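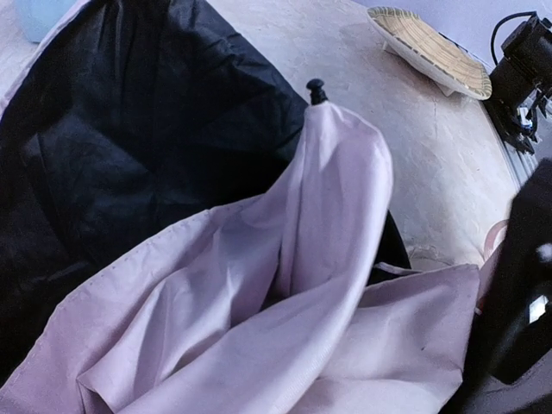 **bobbin_tax** reckons anyone who leaves cloth in a heap overnight has already made the decision to iron it, and should stop pretending otherwise.

**Re: Big cloth, small table, no method**
*Grovotside Household Board > Laundry & Linen*

---

**flat_sheet_earther** (original poster)

Fair cop, bobbin_tax. I did make the decision. I made it in April and have been avoiding the iron ever since.

For those joining on page two: pink cloth on top, navy underneath, both large, both crumpled, and a table that has never once been big enough for either. I sew covers and throws for the spare room, I hem them neatly, and then I treat them like this. What I'm after is a way to fold big pieces by myself without getting the floor involved. Also, do I have to keep the light ones off the dark ones? I've had mixed advice, mostly from my mother-in-law.

---

**bobbin_tax**

Keep them apart until you've washed the navy a few times. Cold water, inside out if it has an inside. Then rub a damp white hanky on a corner. If the hanky comes up blue you've got your answer and a blue hanky.

As for folding: find the hem, find the corners, pinch two of them together and let the rest hang. Gravity is free.

---

**doona_fatigue**

Gravity is free but I'm five foot one. If I let a throw hang it hits the floor and collects the dog.

Table method for short people. Lay it out so the overhang is off the far side. Fold the near half over, walk around, bring the overhang up. Turn the whole thing a quarter and go again. It's slow, and the edges line up, which they never did when I was flapping the thing over my head like I was signalling a ship.

---

**Taltalance_Linen_Nut**

I'm going to be unpopular. Don't fold them. Roll them.

I've got a shelf of rolled throws and not one has a hard crease down the middle. You fold lengthwise until it's as wide as your shelf is deep, then roll from the raggedy end. A folded stack always has the one you want at the bottom.

---

**bobbin_tax**

A rolled stack has the one you want at the bottom too, and when you pull it out the others come down and chase you.

---

**Taltalance_Linen_Nut**

That's a shelf problem.

---

**bobbin_tax**

It became a kitchen problem. They went a fair way.

---

**selvedge_and_beyond**

Can I put in a word for the folding board? Mine's an Istix, it was $29, and it has lived behind the washing machine for 6 years. I've used it for shirts and, once, as a tray. No earthly use for anything bigger than a pillowcase. I only mention it to save somebody else the $29.

On the light and dark question I disagree with bobbin_tax. Dry cloth sitting on dry cloth in a cupboard has never done a thing to mine. It's when one of them goes in a bit damp that you get trouble. I kept a cream tablecloth under a black one for years and the only thing that ever marked it was gravy.

---

**bobbin_tax**

I'll give you dry on dry. But "a bit damp" describes everything that comes off my line between May and September.

---

**flat_sheet_earther**

Tried doona_fatigue's table walk this morning on the pink. First go, I folded it nicely and found I'd also folded in a tea towel. Second go, pretty good! The hem side wants to creep, though. By the last fold the stitched edge is sitting a good thumb's width proud of the rest and it looks like a badly shut book.

---

**doona_fatigue**

The hem is thicker, so it stacks up fatter on that side. Put the hems on alternate sides as you go, or fold them to the inside and forget about them. I do the second. Smooth from the fold out towards the loose edges, with your forearm if your hands aren't big enough.

---

**quietly_ironing**

Lurker here. I bought a sheet set from Dal Bello with a care leaflet that ran to 47 panels, and the only useful bit was to shake each piece out hard before drying. Two good snaps. Most of the crumple is put in wet and you spend the rest of the week trying to argue it out again.

Do the navy separately if only for the lint. Pale fluff on dark cloth shows up from the street.

---

**Taltalance_Linen_Nut**

Lint roller. And since you've already got a roller out –

---

**bobbin_tax**

No.

---

**flat_sheet_earther**

Navy is done, folded on the table in quarters, hem to the inside. It went easier than the pink, or I'm better at it. I've put them on separate shelves for now, to keep the peace here and with the mother-in-law. The iron is still in its box.

If anyone wants an Istix board, it sounds like selvedge_and_beyond has one going.

---

**selvedge_and_beyond**

Pick-up only. Slight tea stain.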